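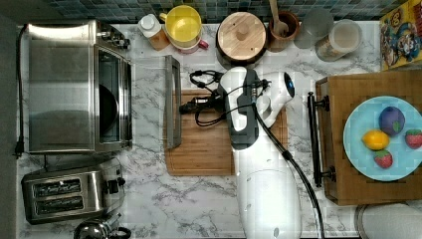

Fig. 1. Worktop with toaster, toaster oven and kettle.

Home Baking for Beginners, week 3: proving your dough

Hello again! Last week lots of you asked me why your loaf came out like a brick, and my guess is you rushed the proving (I still do it myself when I'm hungry). Yeast likes a warm spot, so a chilly kitchen in Malholm will need longer than the recipe says. Go by the look of the dough and give it a gentle poke. If the dent fills slowly, get it in the oven.
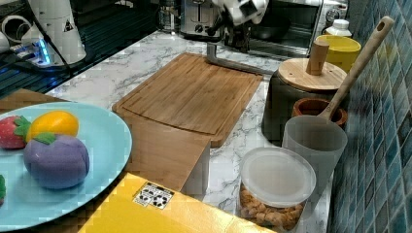
Fig. 2. Chopping board, with toy fruit on a blue plate.

For homework, please make the small Pellgate loaf: 400 g strong flour, and knead for a good 20 minutes if you're doing it by hand. Yes, your arms will ache!
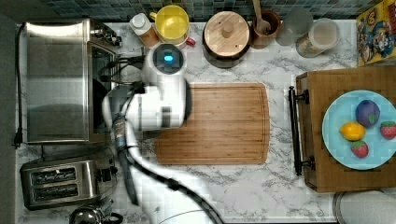
Keep a note of how long each rise took and bring it along with a slice, even a sad one. Any questions, find me or Prapai Khunthong after class.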